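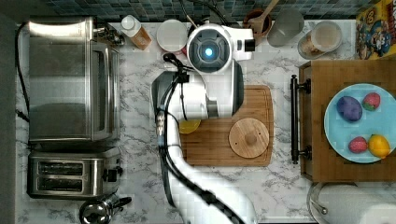 Zotomley's comment on the last entry was that the overhead calibration should be redone before anyone touches the gripper offsets, and that chasing offsets on a stale transform is how we lost most of August. Agreed, mostly. Did it in that order this time.

14:10 – Homed the arm and reran hand-eye from scratch. Old transform kept as a backup in the Findum folder. The new one differs mainly in yaw. I suspect the overhead mount crept when the clamp was retightened, but have no measurement from before to compare with. Scribed a line across clamp and post so there will be one next time.

14:50 – Work area is the kitchen counter layout again, cutting board in the middle under the arm, tray with the blue plate on the right. Toaster and toaster oven stay on the left and go into the planner as one keep-out box. I had them as two separate boxes before, and the planner kept finding the gap between them and trying to use it. Box height padded by 14 mm.

Tray handle is still a problem. Black bar, thin, stands off the tray on its mounts, and the depth data drops it on most passes. Added it by hand as a capsule. Ugly but it holds as long as the tray is not moved. If the tray moves, the capsule has to move with it – put this at the top of the launch script as a comment. 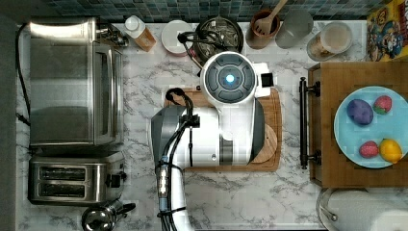
Counter layout, arm over the board, tray and plate at right.

Marble pattern: the gray veins give false edges in the segmentation at the default threshold. Raised it until they went away, then had to lower it 2 steps to get the rim of the plate back. Tried the Afolabi filter ahead of it and saw no difference I could point to. Left it out.

Cables. Slack near the elbow is fine with the arm folded and marginal at full reach to the tray side. Soft limit on the base joint pulled in by 6 degrees until the loop is rerouted. Do not remove the limit to save a pose. Change the pose.

Log from the afternoon is 954 lines, nearly all of it the same timestamp warning from the wrist camera. Host clock versus camera clock, same as on the Grarkgate build. The fix there was to stamp on arrival and accept the latency. Not convinced that is good enough for us at anything above crawl speed.

Open:
Reroute elbow loop, then restore base limit.
Make the handle capsule a child of the tray frame.
Timestamps.
Check the scribe line on the clamp before the next session.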